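Robot Software, Unit 6: Two-Arm Tasks and Action Chunks
Course notes, Anjani Nasution
Read before the September lab

1. Where we left off

Last unit covered single-arm policies. The network took one camera image and the joint angles, and returned the next joint command. That works for simple picks. It works badly when two grippers have to share one object, as the errors of one arm become the errors of the other.

In this unit we treat the two arms as one system with one state vector and one action vector. There is no "leader" arm in the code. If you used the Vina package last year, note that its two-queue setup is gone and the old launch files will not run.

2. Action chunks

The policy predicts a short run of future commands, called a chunk, and the controller plays the chunk back at a fixed rate. A new chunk is requested before the old one ends. Two things follow:

Long chunks give smooth motion but react late if the object slips.
Short chunks react fast but can jerk at the joins.

Where two chunks overlap, we blend them with a weighted average. The weights are in blend.py. Read that file before you change the chunk length.

3. Contact with a shared object

Once both grippers touch the same rigid thing, the arms and the object form a closed loop. A small position error in either wrist now shows up as force. Pure position control will fight itself. We lower the stiffness on both arms during contact and let the object settle between them.
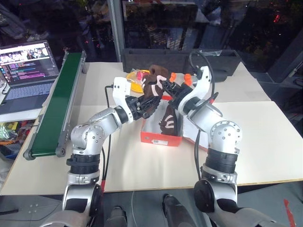

Fig. 6.1. Both grippers at one shoe, above the open box. The second shoe is in the box.

For the shoe task the planner needs the pose of the box as well as the pose of the shoe. The box has straight edges and is easy to fit. The shoe is harder: it is dark, it bends, and the fingers hide part of it. Use the head camera for the box and the wrist cameras for the shoe once the grippers are close. Do not average the two estimates. Karlijn Smits's notes on camera calibration (Unit 4) explain why the head view drifts near the table edge.

4. Data for the lab

The training set is called Dromgate. It has 1,388 episodes, all recorded by teleoperation. We hold out 500 for testing, and you must not train on these. The split file is fixed, so please don't shuffle it again.

Each episode stores joint angles, gripper commands and images with a time stamp. Check the time stamps first. Most bad runs last year came from images that lagged the joint data by 2 frames - the loss looked fine and the arms closed on air.

5. Running the stack

Start the Taser logger, then the controller, then the policy. If the policy starts first it will time out waiting for a state message. The stop key works at any point and holds both arms in place.

6. To hand in

Plot the wrist force on each arm for one contact phase, with high and low stiffness. Write half a page on the difference. Then change the chunk length and report what happens at the joins.

Reading: Van Rooij handout, section 2, on impedance control.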